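The plates we ended up keeping

When we moved into the apartment in Drenddale I gave up most of a cupboard. The old kitchen had one whole wall of storage. The new one has three upper cabinets, and one of those is mostly taken up by the vent for the range hood. So in November I finally went through the dishes, which I had been putting off since the move.

I did it by taking every plate out and putting it on the counter. That is slower than sorting inside the cabinet, but you see what you have. We had a lot. Some came from my grandmother, some from Colin's student days, and some from a thrift store that sold everything by the box. I paid 50 cents a plate there once and came home with far more than I needed.

The rules I made were simple. Anything chipped on the eating side went out. Anything that didn't fit the dishwasher rack went out unless one of us would really miss it. Everything else had to go in a stack with something close to its own size, or it had to have a job. 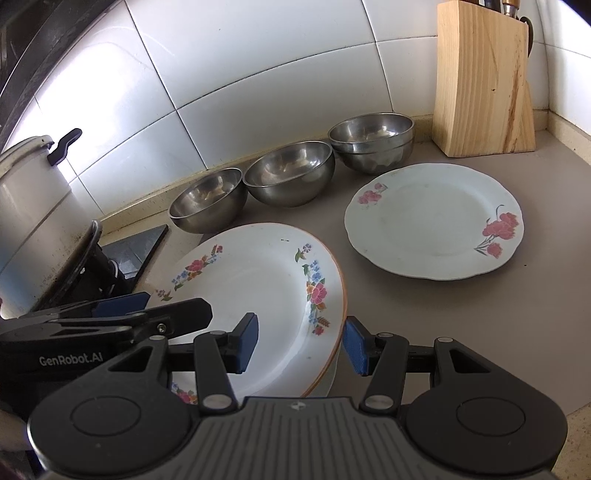 The floral ones were always going to stay. I like a plate with something painted on the rim, and I don't mind that they don't match the plain ones. For years I kept them apart from the everyday dishes, up high, and used them maybe twice a year. Now they live with the rest. If one breaks, it breaks.

Scalloped edges are harder to deal with. They look nice on a table but they don't sit well under a round plate, and they take up more of the shelf than you expect. I keep those flat, on their own, and use them for toast or for cake when people come over.

My friend Jummai Adeleke told me to put a paper towel between the painted ones so the feet don't scratch the pattern. I tried it for a week. It works, but you have to put the paper back every time you empty the dishwasher, and we stopped bothering. I cut up an old flannel sheet for the bottom of the cabinet and left it at that.

The shelf itself needed a change too. The builder had set it 19 inches above the one below, a huge gap for plates. I bought a wire riser from Plasar and put the bowls on top and the dinner plates underneath. It wobbled at first. One foot was shorter than the others and I fixed that with a folded piece of cardboard, which is still there.

The plates that went out filled two boxes. Colin drove them over to the donation place on his way to work. He came back with one of them that evening, a small brown one with a glaze I have never liked, because he said it was the right size for his spoon while he cooks. It sits next to the stove now.

I still have the glasses to do. Those are in worse shape than the plates were, and I haven't decided about the set with the gold lines, which can't go in the dishwasher and which we never wash by hand. Probably after the holidays.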